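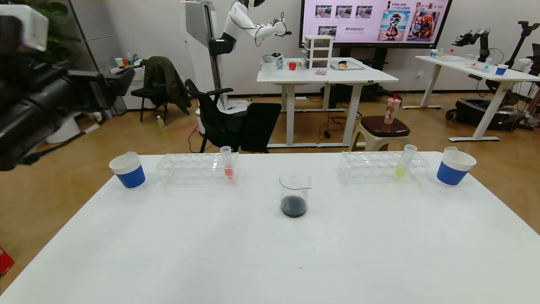
## Twenty-four hours of other people's laundry

The Vetham Laundromat is at 231 Fidar Street, between a tire shop and a lot where the city piles snow. The woman who owns it bought it from the previous owner nine years ago. She had worked in the office of a trucking company before that and had never fixed a washing machine.

"I'd used one," she said. "I thought that would help more than it did."

We talked at the folding tables early in the morning, when the night crowd had left and the day crowd hadn't come in yet. She kept getting up. A dryer door wasn't latching, and a man needed change for a fifty.

The store never closes. She tried closing at midnight during her first winter and gave it up by spring. People who work at the packing plant get off at one in the morning, and they were driving to the next town to wash their uniforms. "I was sitting at home saving money on lights and losing the customers who come in every single week," she said. "Those are the ones you want. They come the same night and use the same machine. If somebody is on their machine they stand there and wait for it."

She can tell what kind of week the town is having by what goes into the washers. Comforters mean the weather is about to turn. Work pants in the daytime mean somebody's shift got cut. In August the college students arrive with everything they own, and they overload the small washers to save two dollars, and then pay for a second dry because nothing spun out right.

"I put up a sign," she said. "I've put up a lot of signs."

Water is her largest bill after rent. The machines she bought with the store were top loaders, and she replaced them with front loaders over the first three years as she could afford it. The new ones use less water but they are fussier about being level. The floor at the back slopes toward a drain, and the first one she had installed there walked until it hit the wall.

"The installer said it was level. I said, then why is it over there?"

She had the pad poured again and has not used that installer since.
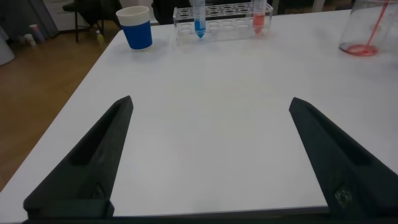
*Issue 153*

Her biggest change was adding wash-and-fold, where customers drop off a bag and pick it up clean. She had resisted it. It meant hiring, and it meant being responsible for people's clothes. The first month she shrank a wool sweater and paid for it. Now every bag gets a written ticket, and anything that looks like wool goes back to the customer with a note.

The service is priced by the pound. A regular bag is ready the next day. Duda, the motel out by the highway, sends its towels when its own machine is down, which last year was most of the year. She likes the work because towels are simple. She doesn't like fitted sheets and didn't want to discuss them.

I asked about the things people leave behind. She keeps a shelf for them in the back room. There were mostly socks, a child's raincoat, and a bowling shirt with Tarnix stitched across the back. Everything stays for 2 months and then goes to the church sale. Cash is different. If she finds money in a washer she tapes it in an envelope with the machine number and the day, and somebody usually comes asking.

"The most I ever found was $500," she said. "He came back before I'd finished counting it. He was still in his socks."

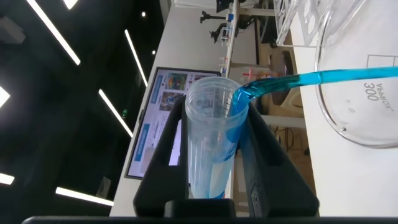
The argument she has most often with customers is over detergent. Nearly everyone uses too much. The soap doesn't rinse out, the towels go stiff, and the customer blames the washer and adds more the next time. She has tried giving advice and mostly people don't want it. What works better is the measuring cup she lends from the counter. It's clear plastic and has the lines molded in up near the top, like the one catching the blue in the photo, and she tells people to stop well short of them. "They look at that little puddle and think I'm crazy," she said. "Then they come back and tell me the towels are soft." She sells detergent too, so she is talking herself out of money. She said she'd sooner do that than clean out the drains.

She does most of her own repairs now. Belts, door gaskets and coin slides are easy. Drain pumps are easy but unpleasant. For control boards she calls a technician, and she usually knows before he gets there what he is going to charge. She learned from the manuals and from watching him, and he never seemed to mind.

Card readers are next. She has put them off because a lot of her night customers pay in cash and like it that way. The plan is to put readers on the big washers first and leave the quarters alone on the rest. They are supposed to be installed starting Mon 13 January, if the parts come.

She said she has thought about selling. A man who owns several stores made her an offer, and she took a week to think about it. He wanted to close at ten.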